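How to Request a Mid-Year School Transfer in the Jadham District

Transfer requests are handled by the district office and not by the schools. A school can confirm that it has a place, but it cannot admit a student without the transfer letter. Allow up to 4 weeks from filing to letter.

Before you start

Collect the following:
- the student's birth certificate and one copy
- the last two report cards
- proof of the new address, dated within the past three months
- Form 362, signed by both the parent and the current principal

Form 362 is stocked at the front desk of every school in the district. The version printed before December has no field for boarding status and is sent back.

Filing the request

1. Fill in sections A to C of the form. Leave section D blank - the district office completes it.
2. List the schools in order of preference. Aaltonen Secondary and Starkosora Secondary take boarders. Fasunport Secondary takes day students only.
3. Hand the file in at counter 4 before 2:30 p.m. Files left in the drop box are logged the next working day.
4. Keep the receipt. The number on it is the only reference the office will search by.

Checking the status

Call the transfer desk and give the receipt number. "Under review" means the file is with the receiving school. "Released" means the letter is ready for pickup. Letters are not mailed to addresses outside the town limits.

If the term starts before the letter is released, the student stays enrolled at the current school and must attend there. Absences during this period go on the record.

Boarding students

A hostel place is a separate request. File the hostel form on the same day and write the transfer receipt number in the top right corner. The deposit is 230, payable on arrival, and is returned when the student checks out of the room.

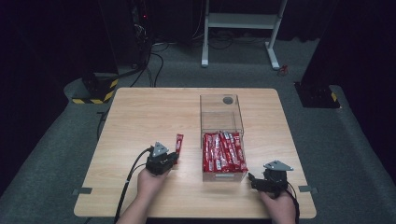

Milagros Escobar wrote in to add that the hostel office at Starkosora would not accept a photo of the transfer letter on a phone. She had to go back for the original, and the desk had closed by then.

Bring the original and one copy. The hostel keeps the copy.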